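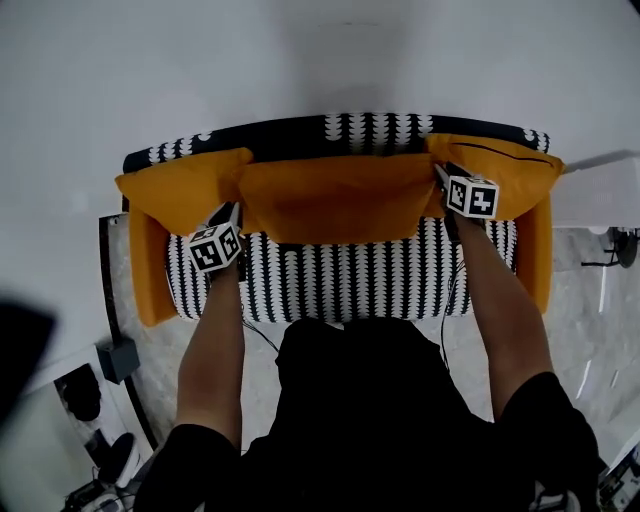 Do you really need to plump a sofa every day?

I have now read the same advice in enough places to be annoyed by it. Plump your cushions daily. Rotate them weekly. Hoover under them once a fortnight, and have the whole thing professionally cleaned once a year. It is always written as if everybody already does this and you are the one letting the side down.

My question is where these numbers come from. I spent an evening looking and I can't say I found out. The daily plumping rule seems to be passed from one shop's care page to the next, sometimes with the same spelling mistake in it. One page said weekly, another said after every use. After every use! I sit down to take my shoes off.

I do accept the basic point about feather fillings. Feathers clump, and if you leave them clumped you end up with a flat bag and a lump in one corner. Our old Erum two-seater was feather all the way through and it looked dreadful by teatime whatever you did to it. Foam is another matter. A foam seat either springs back or it has given up, and I have yet to see one that was brought back by a slap on the side. The Hayashi we replaced it with came with a leaflet telling us to plump it anyway, so I suspect the leaflet goes out with everything they sell.

Turning the seat cushions over I will defend. Everyone has a favourite end, and that end goes first. But you can only turn a cushion that has the same cloth on both sides and a zip that lets it come off, and plenty don't. If yours has a plain black underside, the advice to flip it monthly is no use to you at all, and you'd think somebody writing it might have looked at a sofa.

Then there is the spray. The Darkunar shop offered us a fabric protection plan for 60 pounds on a sofa that cost 800, and the salesman was quite gloomy about what would happen without it. I asked what was in it. He said it was a special coating. I asked how long it lasted and he said it depended on use, which I took to mean he didn't know. I then read the small print while he fetched a pen. You had to report any stain within a few days, it didn't cover wear, it didn't cover pets, and it didn't cover "gradual build-up", so as far as I could tell it covered one glass of red wine thrown from a height by a stranger. We said no.

I am equally unsure about rub counts. Romeo, who make the one my sister has, put a tag on the arm saying the fabric is good for 30 thousand rubs. Fine, but rubs by what? I slide sideways in jeans with a rivet on the pocket. Another shop had one marked 4000, which sounded hopeless, though the cloth felt thicker to me. I'm not saying the test is rubbish. I'm saying I don't know what to do with the answer, and the staff didn't either.

What I do at home is hoover it when there are crumbs, turn the seats when I remember (last time was January), and give the back a thump before visitors. It has a dip on the left where I sit. I have looked into fixing the dip and been told, by a website, that I should have been plumping it.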